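Wallpaper behind a kitchen counter - keep it or tile over it?
Home & Renovation > Kitchens > Walls and surfaces
416 views, page 1 of 3

hilde_dierckx wrote:
Hello all. We moved into a flat in Tokport in January and the kitchen corner has paper with watercolor butterflies on both walls, down to the counter. My husband wants white tiles. I want to keep the butterflies. Is paper next to a worktop always a bad idea, or only near the stove and the sink? This corner is far from both. I have searched the older threads but they are all about bathrooms.

rafferty.p wrote:
Tile it. Paper in a kitchen takes the grease out of the air and you cannot wash it off. I did this job in two rentals and I regretted it both times.

Wanda B. wrote:
I do not agree with Rafferty. It depends on the paper. If it is vinyl, you can wipe it with a soft cloth and a little dish soap. Hilde, can you show how the wall meets the counter? For me that is the weak place, more than the paper itself. 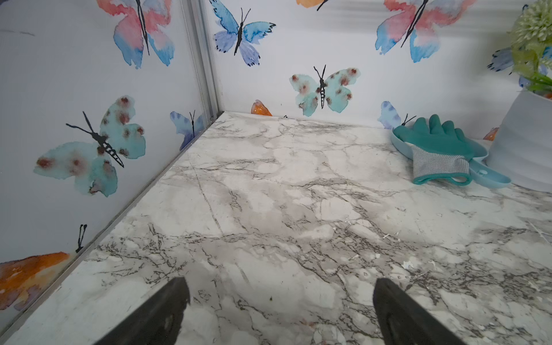

Posted by hilde_dierckx | 17 June 2025 | Member, 3 posts

Thank you both. As you see, there is a metal strip in the corner and one more where the left wall comes down to the marble pattern. I don't know if there is silicone under it, the seller could not tell me. The big teal one with the brown spots is my favorite, so please be kind to it.

hollis_e wrote:
The strips are a good sign, somebody took care with the edges. I would run a thin line of clear silicone along the bottom and leave the rest alone. Try it first on a small piece that is hidden.

rafferty.p wrote:
Silicone on paper will pull the print off when you must renew it. I stay with tile.

hollis_e wrote:
Then put it between metal and worktop only - it does not need to touch the paper.

Wanda B. wrote:
Another way is a clear glass panel over the paper. Burine cuts them to size, I paid 4,000 for both walls with mounting. Not cheap, but your husband gets his easy cleaning and you keep the butterflies.

hilde_dierckx wrote:
I like the glass, but first I will do the silicone as Hollis says. Wanda, is your panel glued or screwed?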